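Two people, one arm, a lot of carpet

Shared shop build notes, interview written up 06/03/2022

Eylül Altıntaş doesn't want to sit down. She's got a screwdriver in one hand and a phone in the other and she's talking before I have the recorder going. "So the base is fine. The base was always fine. It's the wrist that ate our winter."

The arm is called Gristureo. Name came from Libor Doležal, her build partner, who won't say where he got it. They've been at it in the shared workshop since January, evenings mostly, a few long weekends. Budget was supposed to be small. "It was 2,000," Libor says. "We stopped at 2,090. I think that's pretty good?" Eylül says that leaves out the first set of motors. Libor says the first set of motors came out of a drawer so they don't count.

They met over a broken band saw. She does bookkeeping for a tile company, he fixes elevators. Neither had built a robot before. He'd built a plotter, which drew circles that didn't close.

Why an arm? "Because I wanted to see it pick something up," she says. "That's it. I didn't have a use for it. People keep asking me what it's for. Sorting screws maybe. Later."

The first version used belts all the way up. Bad idea, or at least bad with the belts they had. Every time the shoulder stopped, the tip kept going a little and then came back. Libor holds out his own arm and wobbles it to show me. They switched to a gearbox at the elbow, ordered from a small outfit called Imico, and waited weeks for it. Then the mounting holes didn't line up with the plate. He drilled new ones by hand. "Two of them are ugly. They're underneath."

Control board is an Ulesent. Eylül picked it because the manual had drawings. The software is mostly hers, learned as she went, evenings on the couch. She keeps a paper notebook of every setting she changes, with the time written next to it. I ask to see a page and she flips past most of them. A lot of crossing out.

What they're doing now is cube work. Put the cube down, send the arm over, close, lift, put it back. Move the cube a bit, do it again.

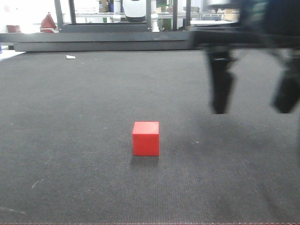

Fingers open, still moving, the red cube waiting on the mat.

"Everyone thinks the hard part is the grabbing," Libor says. "The hard part is getting over there and stopping." If it stops late the finger lands on top of the cube and pushes. If it stops early it closes on air, which is at least quiet.

The mat was a fight too. They started on bare tabletop and the cube skated off whenever a finger brushed it. Tried rubber, too grippy, the cube tipped over instead of sliding. Then Eylül brought in the charcoal carpet stuff. "It's good. It collects every bit of lint in the building but its good." She also likes that red shows up against it.

I ask about the log. She had a run of 59 tries written down from the last session and the arm missed on 4. Before the gearbox it was missing around half, she thinks, though that part of the notebook got coffee on it. Libor thinks it was worse than half. They go back and forth on this for a while and I stop writing.

Anything they'd do differently? He says cables. Buy longer ones. Theirs were an inch or so short at the wrist and for a month the arm could only turn one way without pulling a plug out. She says label the plugs. Then she says, "And don't both change stuff on the same night." There was an evening when he tightened the elbow and she slowed the motors down, neither one said so, and they spent three hours hunting for a fault that wasnt there.

Next up is softer fingertips. A friend at Yaman, the foam place, has promised offcuts in a couple of thicknesses. After that a second cube, then stacking, if the wrist behaves. Libor wants to try an egg. Eylül says no egg until the emergency stop is on her side of the bench.

"It's on my side because I'm the one who panics," he says.

She's already typing in the next position.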